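Kasolia Laminated Work Surface
Product No. 819
Supplied by Udex Institutional Furnishings

Overview

The Kasolia work surface is a replacement top for standard classroom, library and craft room tables. It is supplied ready to mount and is suitable for daily use by students and staff. Purchasers may order it plain or with a printed layout grid - the grid is offered in black on white only.

Construction and finish

The core is sealed on all sides before the finish is applied. Edges are rounded and may be ordered in white, gray or maple. The surface resists pencil, washable ink and most water-based paints. It should not be used as a cutting board.

Dimensions and weight

Width: 133 cm
Depth: 70 cm
Maximum evenly spread load: 100 kg

Mounting

Each top is delivered with screws and a paper drilling template. It fits the Gough fixed frame and the Jimer folding frame. Frames are sold separately. Tops ordered for the Jimer frame require the short screw set, which must be requested at the time of purchase.

Care

Wipe with a soft cloth and mild soap. Solvents and scouring powders will dull the finish and are not covered by the warranty, which runs for 7 years from the date of delivery.

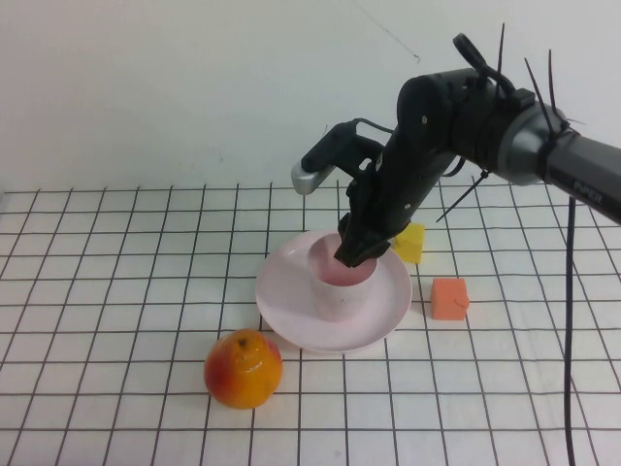 Bartosz Kaczmarczyk writes that the gray edging matched his existing Gough frames well, but that the drilling template arrived folded and had to be pressed flat before use. He would order the same top again.

Ordering

Orders placed by schools and public libraries may be invoiced. Prices are valid through November 2022.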